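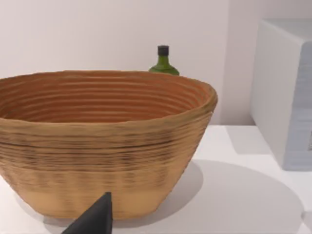

Será que um cesto consegue mesmo guardar água?

Talvez já tenhas ouvido esta história: há muito tempo, antes de haver panelas, as pessoas cozinhavam sopa dentro de cestos. Parece mentira, não parece? Um cesto está cheio de buraquinhos. Se deitares água num cesto do pão, ficas com os pés molhados.

Convém desconfiar. Mas desconfiar dá trabalho: é preciso ir ver.

Nem todos os cestos são iguais

Há cestos entrançados, em que umas tiras passam por cima e por baixo das outras. Nesses ficam quase sempre espaços. E há cestos em espiral: pega-se num feixe de ervas ou de fibras, enrola-se como um caracol e cose-se cada volta à volta anterior. Se os pontos forem muito apertados, sobra pouco espaço para a água fugir.

E a sopa?

Vários povos da América do Norte faziam cestos tão cerrados que serviam para cozinhar. O cesto não ia ao lume, claro, porque ardia. Aqueciam-se pedras na fogueira e punham-se as pedras dentro da água, mexendo sempre para não queimarem o fundo. As fibras molhadas incham, e isso ajuda a tapar as frestas. Noutros casos, barrava-se o cesto com resina.

Portanto, a história é verdadeira para alguns cestos. Para o da roupa suja, não.

Cuidado com os números

No folheto da loja Clakier lê-se que o cesto Lindholm tem 402 pontos em cada volta e «dura para sempre». Quem os contou? Contou todas as voltas ou só uma? As de baixo costumam ser mais pequenas do que as de cima, por isso é estranho que o número seja igual em todas. E «para sempre» ninguém mediu. As fibras vegetais secam, partem-se e ganham bolor.

Experimenta tu

Corta cerca de 81 centímetros de cordel grosso. Enrola-o bem apertado sobre a mesa, em caracol, e pede a um adulto que te ajude a coser as voltas com agulha e linha. Põe a tua espiral em cima de um copo e deita-lhe uma colher de água. Passou logo? Demorou? Faz outra com os pontos mais juntos e compara.

Se as duas pingarem da mesma maneira, escreve isso também.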